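Arrumar cabos como no dia aberto da Komwood: o que trouxe para a minha oficina

Fui à demonstração de junho a pensar em robôs e voltei com a cabeça cheia de ideias para fios e caixinhas!

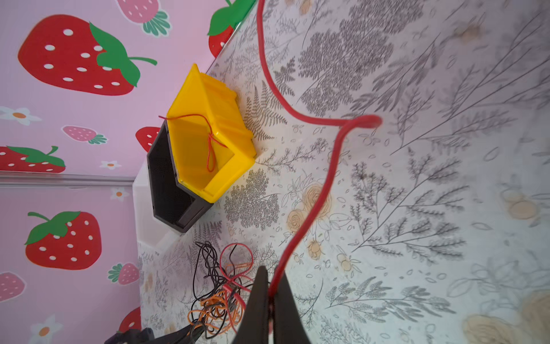

Honeylyn Barredo

A Komwood abriu as portas durante uma tarde inteira e eu cheguei cedo, logo às 14h, para apanhar lugar à frente. O tema eram braços robóticos a mexer em cabos, e quem já tentou enfiar uma extensão atrás de um móvel percebe logo porque é que eu quis ir. Um cabo dobra, torce, foge para onde lhe apetece. Ver uma garra preta a segurar um cabo vermelho e grosso, que fazia um S por cima de um fundo com fetos e rosas, foi das coisas mais giras que vi este ano (e olhem que eu vou a muitas feiras).

Quem conduziu a sessão foi o Herman Pillai. Respondeu a tudo com uma paciência enorme, mesmo às minhas perguntas sobre a gaveta da cozinha. Ficam as dicas que apontei, misturadas com as que já experimentei em casa.

Onde pegar no cabo
Pegue perto da zona que quer guiar, nunca lá longe na ponta solta. O Herman mostrou isto à mão, antes de ligar o braço, e a diferença é enorme: com dois palmos de cabo pendurado, qualquer movimento do pulso vira um chicote.

Dobras apertadas
Se o cabo fizer um gancho, pare e abra a curva com os dedos. Não puxe! Rode o cabo sobre si próprio até ele relaxar e só depois continue. Com os cabos grossos convém deixá-los esticados no chão de um dia para o outro.

Molhos de fios
Preto, laranja e vermelho, tudo enrolado nas mesmas laçadas: tenho um molho assim na bancada há meses, igualzinho ao que lá estava. Comece sempre pela ponta que estiver mais à vista e vá alargando as voltas antes de tirar seja o que for. Um pedaço de fita de cor em cada extremidade poupa muita confusão na vez seguinte.

Um recipiente preso à parede
Adorei a caixinha amarela metida num suporte preto hexagonal, com um fio vermelho fininho à volta, atado em laço. Copiei a ideia no próprio fim de semana. Usei um copo de plástico rígido e uma abraçadeira, e agora os terminais e as buchas já não andam a rebolar pela bancada. Prenda o suporte à altura do cotovelo e deixe a boca virada para si.

Fundos com padrão
Morangos de um lado, desenhos botânicos do outro... fiquei encantada. Para forrar a minha bancada escolhi um papel florido em cinzento e bege, e um cabo vermelho por cima vê-se lindamente. Já um parafuso pequeno desaparece entre as folhas, por isso as peças miúdas vão para um tabuleiro liso.

Medidas que uso
Para a parede da oficina cortei uma calha de 112 cm e pus um gancho a cada 10 cm. Se tiver crianças em casa, suba tudo um bocadinho.

O Herman falou ainda de outra sessão, em Garnitz, com braços a dobrar panos de cozinha. Já pedi para me avisarem! Entretanto, se alguém souber uma boa maneira de guardar mangueiras finas sem ficarem vincadas, escreva-me, que as minhas estão uma desgraça.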